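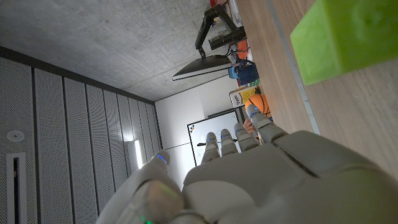

3 min read

I've been asked to sign off on a few equipment budgets in my time, and the ones for robots always have the same shape. There's one huge number at the top, which is the robot, and then a sad little line at the bottom called "misc." The one I got from our lab at Drinholm this winter put misc at $400. Four hundred dollars! I've spent more than that on cables in one afternoon, and I wasn't even trying.

So let me make a case for the misc line, because I think it's where these projects get won or lost, and because I'm going to be arguing for it again in May and would like to have my thoughts in order.

Start with the hands. Everybody falls in love with the hands (I did, I'm not above it). Five fingers, nice smooth shells, little blue lights. We got quotes from Hinrichs and from Plisine, and both sets of paperwork were wonderful on finger joints and grip and very quiet on what happens when a fingertip wears out. I had to ask twice. The Hinrichs answer was a lead time of 33 days, and there was no price for a single finger, only for the whole hand. If you own two hands and one is in a box on its way to be fixed, you own a very expensive one-handed robot for a month, and you're still paying the people who work with it. Buy the spare with the first order, when the seller is still being nice to you.

Then there's the table. I've read proposals that spend pages on arms and never mention what the arms will be working on. You need a decent one, and you need it to stay put, and you need people to agree on where the work happens. Ours has tape on it. Tape is the best value in the whole project and I'd happily defend a line item for it.

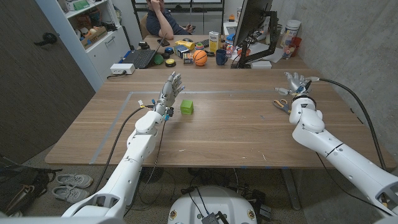
Both hands at the table, with the green cube and the scissors.

Look at how ordinary the stuff is. A block, a pair of scissors. When we started planning, someone wanted a kit of official test objects from Prorna at $1,000, and I'm sure it's a lovely kit. I said let's get a block and some things out of a drawer first and see what we wish we had. We still haven't written that wish list, and the money went to cable management, and boy, did we need it. Cables are the part I'd underline three times. They run down off the table to the floor, they get in the way of chairs, and every arm you add brings its own.

My last gripe is people's time. The robot budget sits in one spreadsheet and salaries sit in another, so the hours look free. I went back through our calendar for the first stretch and got 159 hours of setup, fiddling and re-fiddling before we had anything I'd show a visitor. I don't think that's bad! I think it's normal, and I'd like it written down next to the price of the arms so the person approving it sees both at once.

What would I do with a fresh budget? I'd take the cheaper of two arm options if they were anywhere close, and move the difference into spares, cables, mounts and a pot of money with no name on it. Finance hates a pot with no name. I've had that fight, and I'm ready to have it again in the spring, with better receipts this time.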